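Everything below has been asked at least once, usually at breakfast. If your question isn't covered, ring the bell by the back stairs and Hamdia will come down, though maybe not quickly.

# Mumwood Guest House: Questions We Get

## Arriving and leaving

**What time can I check in?**

From 3 p.m. You can drop bags any time after ten, and they'll sit in the hall under the coats. If you turn up at noon hoping the room might be ready, it might be, but you've had a long drive and we've had a long morning, so let's both aim for three.

**What if I'm arriving late?**

Call before 8 p.m. and we'll leave the key in the lockbox and the porch light on. The lockbox sticks. Push the door in, then pull. Pulling harder without the pushing only makes it sulk.

**When is check-out?**

Eleven. We don't knock at 11:01, but the vacuum has its own schedule.

**Where do I park?**

Behind the house, on the gravel. The spot nearest the kitchen looks wonderful and belongs to Caradog Llewellyn next door, who has been parking there for 34 years and has a letter about it. He will show you the letter.

## Rooms

**How many rooms are there?**

Seven, of which five have their own bathroom. The other two share one at the end of the landing, with a lock that works and a window that mostly does. Those two are cheaper, and they get the better view of the orchard.

**Which room is the quiet one?**

Room 4. It's also the small one. Room 2 is the big one, and it's over the kitchen, where somebody starts dropping pans at six. You can see how this goes.

**Is there air conditioning?**

No. There are fans in the hall closet, first come first served, and the walls are thick enough that you'll want one only in August. In August you'll want two.

**Is there Wi-Fi?**

Yes, and it reaches nearly every room. The password is on the card by the kettle. Guests in Room 7 report that it works best while sitting in the bathtub, and we've decided to leave that alone.

## Towels and laundry

**Are towels included?**

Two per person, one large and one small. The brown ones are for the lake, the dog, and hair dye. The white ones are for everything else, and we'd like them to stay white.

**Will you fold them into a swan?**

We've had requests. Welington Conceição, who does the rooms, once worked on a cruise ship and can make an elephant if he's in the mood. The rest of us get as far as a cone.

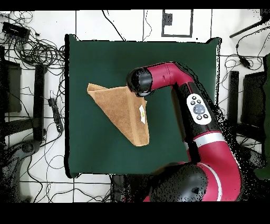
**Can I do my own laundry?**

The washer and dryer are in the basement, free for stays of five nights or longer. Shorter stays can use them for a few dollars in the jar. Please clean the lint trap. Please also take your socks, all of them. The basket of single ones is getting hard to lift.

**How often do you change the sheets?**

Every third day, or whenever you leave the card on the pillow. If you leave the card on the floor we assume it fell there, so - pillow.

## Food

**What's for breakfast?**

Eggs, toast, fruit, oatmeal, and whatever Hamdia Gebru felt like baking. It runs from 7:30 to 9:30. Coffee is out earlier, on the landing, for people who can't be spoken to yet.

**Do you handle allergies?**

Yes, if you tell us when you book. Telling us with the muffin already in your hand is less useful.

**Where should we eat dinner?**

Gashaw, on the main street, if you like it spicy and don't mind sharing a table. There's also the diner, where the pie is good and the rest is filling. We don't serve dinner ourselves, and you may not use our stove, even if you're very good at risotto.

## Other things

**Can I bring my dog?**

One dog, in the ground-floor rooms only. Dogs are not allowed in the orchard while the geese are out, and this is for the sake of the dogs.

**How far is the lake?**

It's 1042 steps from the front gate, according to a guest who left the number in our visitors' book. His legs were long. Allow fifteen minutes, more on the way back, which is uphill.

**Can I cancel?**

Up to seven days ahead for a full refund. After that we keep the first night. Weather isn't grounds for a refund - we don't like the rain either.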